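Norilley Hall kitchen: safety checklist for hirers, with our comments

Worked through at 5 in the evening in August, before the new season of bookings. We do love having you all here, so please take the comments in the friendly spirit they were written!

1. Gas and cooker
All four rings light and turn off properly. The oven door is stiff — give it a good firm push and listen for the click, and do look again before you go home.
Result: pass, hinge to be oiled.

2. Fire blanket and extinguisher
Both on their hooks by the back door, label 701 on the extinguisher. Somebody had hung aprons over the blanket, very neatly I must say, but they have gone back to the cupboard.
Result: pass.

3. Crockery
Run a finger gently round every rim before you lay up. Anything chipped or crazed goes in the Harb box under the sink, however pretty it is and however fond of it we all are. The floral plates are for cakes and cold food only, and must never go in the microwave.
Result: pass, two saucers retired. 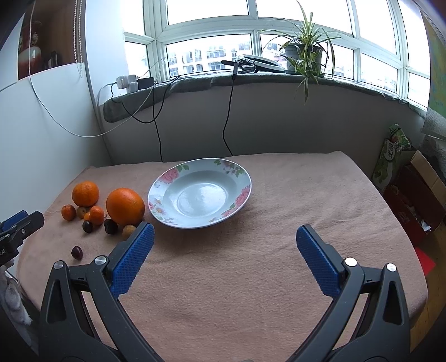

4. Hot water
The urn by the hatch was at 92 degrees when tested, which is lovely for tea and dreadful for fingers. Children stay on the hall side, please, even the helpful ones.
Result: pass, new warning sign wanted.

5. Floor and way out
The mat from Traltetti has begun to curl at one corner and I caught my own toe on it. Keep the 600 mm gap by the fridge clear of prams and folding chairs.
Result: fail, mat to be replaced.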